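Home Kitchen Pantry Laundry Shed Contact

Filed under: Kitchen & Pantry Tips, Dry Goods

Keeping cereal and other boxed groceries in order on an open shelf

By Annick Doucette

Boxed groceries are awkward to store. They are tall, they are light, and once the top has been torn open they never close properly again. A deep cupboard makes it worse. The box you want ends up at the back, and you buy a second one before the first is finished.

I moved ours out of the cupboard in July and onto a small raised shelf on the bench. The tips below come from that job and from readers' letters since.

Start with a bare surface

Take everything off and wipe the bench before you bring in any shelving. Crumbs and sugar dust gather under anything with feet, and ants will find them. Warm water with a drop of dish liquid is enough for most painted or laminate tops. Dry it with a tea towel afterwards. Cardboard wicks up moisture from the bottom and the base of the box goes soft.

A pale surface is a help. Spills show up and you deal with them.

Use a low platform

A raised board gives you a second level without drilling into the wall. Timber is kinder to cardboard than bare wire, which leaves dents in the bottom of a heavy box. Set it to one side of the bench so the main stretch is free for chopping and rolling.

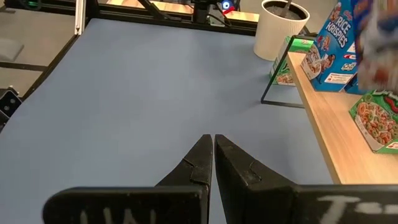
Light wood shelf set along the right of a blue-grey top, with groceries on it and in front of it.

Things you reach for daily can stand in front of the platform. Anything used once a week goes on top. If you find you are lifting two packets out to get at a third, the third one is in the wrong place.

Check the board is level before loading it. If it rocks, fold a bit of card under the short leg, or do it properly with a stick-on felt pad. I use the Hidcombe ones, which come in a sheet of 16 and can be trimmed with scissors.

Measure the tallest box first

Family-size cereal is taller than you think. Stand your tallest box on the shelf and make sure you can tip it forward and lift it out without hitting whatever is overhead. Leave 25 mm of clearance if the shelf sits under a wall cupboard. For a shelf with nothing above it this doesn't matter, and an open top is the better choice for cereal anyway.

Fronts forward, one deep

Line the boxes up with the printed fronts facing out and keep to a single row where you can. A box tucked behind another gets forgotten until it is stale. If you must double up, put the unopened one behind and the open one in front, and write the date you opened it on the top flap in marker.

Children can find their own breakfast by colour long before they can read, so blue boxes of different brands are best separated with something green or red. Norbert Somogyi of Bowen wrote in to say he sorts his by how much sugar is in them, with the sweet ones furthest from the kids' end of the bench.

A narrow gap beside the shelf will often take one more box turned side-on. You lose the front of the packet but you can still read the nutrition panel.

Finish the end with something heavier

A row of light boxes looks tidier with a solid object at the end of the bench, and it stops the last packet drifting along. A potted plant does the job well. Choose one with a thin trunk and the leaves up high, in a plain pot, so it takes up little room at bench level. Water it in the sink and let it drain fully before it goes back near cardboard.
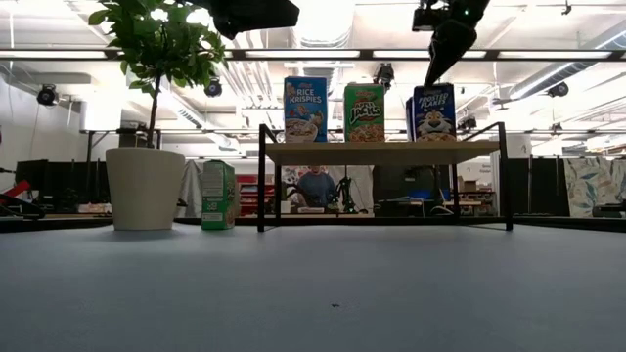
Looking after opened packets

– Press the air out of the inner bag, roll it down and hold it with a peg.
– Bags that have split should go straight into a jar or tin. A two-litre Ovton canister takes most of a standard box.
– Keep boxes out of direct sun. The printing fades and the contents go stale sooner.
– Do not store cereal beside onions, soap or dishwasher tablets.
– Once a month, take the lot down, shake out the crumbs and wipe the board.

Flat-pack the empties under the shelf until recycling goes out.

Tags: pantry, cereal storage, bench space, open shelving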